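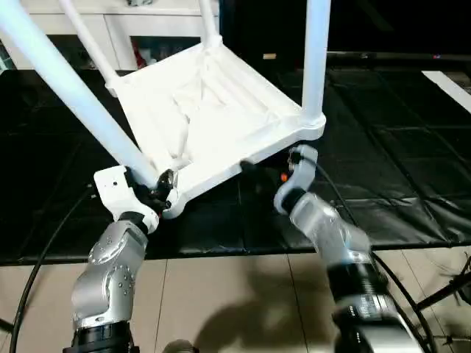

Nonetti Two-Arm Practice Kit

For teams that teach robots to handle household things and want every station working to the same rules

We love watching two arms pick up something awkward. We also know how fast a good session goes sideways when each operator has a private idea of what a safe grip is. The Nonetti kit gives you one set of working rules, the floor gear to go with it and a log that takes less than a minute to fill in. It's built around the Werno practice sheet, which we've been refining since March, and it fits any bench or mobile setup with two arms and swappable fingers.

What's in the kit

Two floor mats, black, foldable
Cable clips and wraps, pack of 14
15 laminated rule cards
Session log, 200 pages, spiral bound
Dakard finger gauge, for checking wear on molded fingers

The rules, in short

Both grippers closed and confirmed before anything leaves the floor. Large light items such as plastic chairs get held at a corner or where a leg joins the seat, where the part is stiffest. Thin edges flex, and a grip that looked fine at floor height can creep once the item is tipped.

Cables get their own card, and it's our favorite! Leave enough slack for the full reach of each arm, then route the extra away from the work side. Check it again whenever the task changes. A loop that was fine for folding towels may be right in the path of a chair leg. 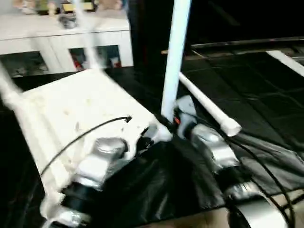
Working low over the mat, cables alongside the arm housings.

Card 6 covers speed near people. Anyone inside the marked area means slow mode, both arms, no exceptions for "just a quick reset." The stop button stays within reach of a person who isn't also operating. If you work alone, you don't lift.

Soft goods

Bags, jackets and anything with a zipper are where the fingers take a beating. Keep the fingertip off the zipper teeth where you can, close slowly, and watch for fabric bunching up beside the finger. The wrist view is great for this, but a finger can hide most of what it's holding, so the card asks for a second view before you pull.
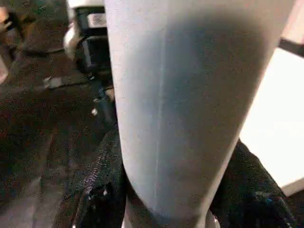 Close work on black fabric with a zipper, from the wrist.

Wipe the fingers down after fabric work and run them through the gauge. Lint packs into small gaps — a dry brush gets it out, compressed air mostly moves it somewhere worse.

Setup notes

Mats go down flat, seams away from the wheels if your base rolls. Carpet and tile are both fine underneath. The wraps fit cable bundles up to the thickness of a thumb. For anything fatter, ask for the Babaei straps, sold separately.

Rule cards were written by Wai-kit Wan and are free to copy for your own lab. Spare logs ship in packs of 2.

Page updated 4 Oct 2025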